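Table layout and surface prep for small-batch repacking
Speaker notes, session 4, March
Kazue Kudo

Slide 1. Title

Leave this up while people sit down. Start at five past whatever the door says. Introduce Shota Yokoyama, who is running the handout and will take questions on the supply list. State the scope: small rectangular goods, hand packed, one person at one table. Liquids and loose powders are covered in the other session.

Slide 2. What we looked at

We ran the same repacking job at two sites, Sugawara and Pirkance. The job is short. A wrapped block comes out of the stock carton, is opened, portioned into a tray, and the tray is covered and moved off the table. The surface and the tray get wiped between batches.

Eleven sessions at each site. Total for the study is 700 trays. Say the number once and move on. Somebody will ask whether that is enough to compare sites. It is enough to compare layouts within a site. I would not compare the sites with each other, the tables are different heights and the Pirkance room has windows on one side only.

Slide 3. The table

A plain rectangular table, approached from one long side. Shota's measurements are on page 4 of the handout, do not read them out.

Main point on this slide: the working zone is smaller than the table. Most people use the middle and the near third. The rear corners collect things that were put down once and never used. If an item is in a rear corner at the end of two sessions in a row, take it off the list.

Keep a strip of bare table at the front edge. At Sugawara the cloth originally hung over the front, and it got pulled every time someone leaned in. Shortening it so the hem stopped before the edge fixed this. No clips needed on that side.

Slide 4. The cloth

We use a matte cloth in a muted color with a printed grid. Reasons, in order of how much they matter:

The grid gives a reference for placing the tray square to the table. People do this without being told if the lines are there. With a plain cloth, trays drifted over a session and the reach got longer.

A matte surface cuts glare next to bright metal.

Wrinkles show. A line that should be straight and bends is a crease, and a crease under a tray makes it rock. Smooth from the center outward, then check the corners. The left side needs a second pass for right-handed workers — they lean on it.

Thin lines are better than thick ones. The Ena cloth had thick lines and two people mistook crumbs for print. Switch to the other sample here if anyone wants to handle it.

Slide 5. The tray

Shallow, metal, rounded corners, rim turned outward. The rim is what you lift by. Thumbs on top, fingers under, never inside the wall.

A stepped base adds some stiffness but is slower to clean than a flat one. Residue sits in the inside angle of each step. Wipe along the steps first, then the center panel, then the walls, rim last. If the rim is done first it gets touched again and has to be repeated.

Smudges on a reflective base are hard to judge straight on. Lower your head until the light comes across the metal at a shallow angle. Haze, water spots and finger marks separate out quickly at that angle. From directly overhead you mostly see the ceiling.

Long side left to right. We tried it the other way for a few batches and the far end was out of comfortable reach for shorter staff.

Slide 6. Where the supplies go

Behind the tray, inside the grid, nothing in front of it. Stock item to the rear left, long side parallel to the back of the table. Wipes behind the tray, to the right of the stock item. The gap between them can be small.

Foil wrap has two practical problems. It reflects, so printed marks are hard to read under a ceiling lamp. And the folded end springs open if it has been undone once. Point the gathered end toward the right, where the right hand will meet it. For left-handed workers mirror the whole layout, including the wipes.

Soft packs slide when you pull from them. Lay them flat and hold the near edge. Vetell sells a weighted holder; we tested it and took it out again, it needed its own cleaning step.

Slide 7. Results

Show the table on the handout, page 6. Fewer repeat wipes with the grid cloth. No clear change in packing time. Do not oversell this. The reach data has a gap where Shota changed the recording sheet, and the affected rows are marked.

Slide 8. Open questions

Whether the cloth survives regular washing without the grid distorting. Whether a second tray staged at the left helps or just fills the corner again. Both go into the next round.

Slide 9. Reference layout

Leave this one up during questions. 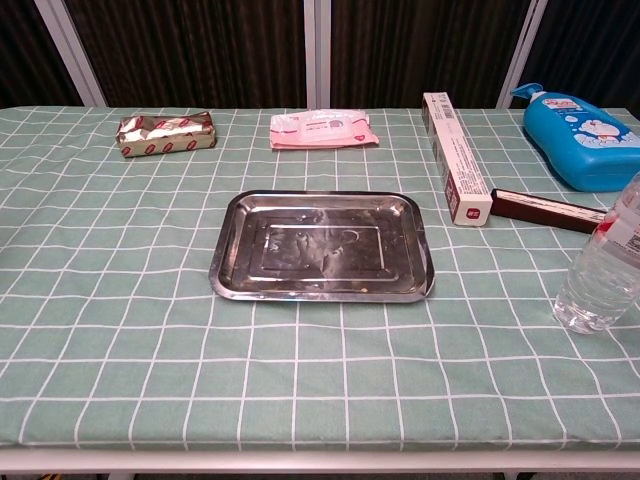 If the question about disposable liners comes up, the answer is that we have not tested them. A liner would cover the steps in the base and save the first wipe, but it has to be cut to the panel or it lifts at the corners. Shota has the supplier list. Collect the cloth samples before people leave, the Ena one has to go back.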